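3.2 Squad registration and late transfers

The four clubs in the study, Vellik, Gumell, Brekke and Brileck, play in the same division and register their players under the same rules. Each club may name a squad before the first match and may change it until the window closes. After that date only goalkeepers and players under 21 can be added. We took the registration lists for one full season and matched them with minutes played, giving 1012 player-match records. Records with fewer than 14 minutes on the field were kept, as many late signings began their time at a club on the bench.

A late transfer was defined as one registered in the last 48 hours of the window. Loans and permanent moves were treated alike at first and then split in a second pass. Free agents were left out of the late group when they had trained with the club before signing, a point the clubs confirmed by letter in May 2004.

Brekke made the most use of late loans. Its loan players started fewer matches than its other new signings in the first part of the season, but the gap closed after the winter break. Vellik showed the opposite pattern – its late signings started at once and then lost their places. Gumell signed only defenders late in the window, so its figures say little about attacking players.

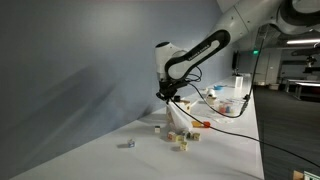
Figure 4.

Injuries complicate the comparison. A club that loses a regular starter shortly before the deadline is more likely to buy in a hurry and more likely to play the new man straight away. We therefore marked each late signing as a replacement or an addition, using the club's own injury list. Where the list was unclear the signing was marked as an addition. Brileck did not keep a list before June, and its earlier cases were coded from match reports.

Minutes were then compared over the first 1000 minutes of league play open to each player. Players who moved on again before reaching 200 minutes were counted up to the day they left. This treats short loans fairly, though it gives them less weight in the club totals. Cup matches were not included – the four clubs entered the cup at different rounds, and two of them rested most of their regular players in it.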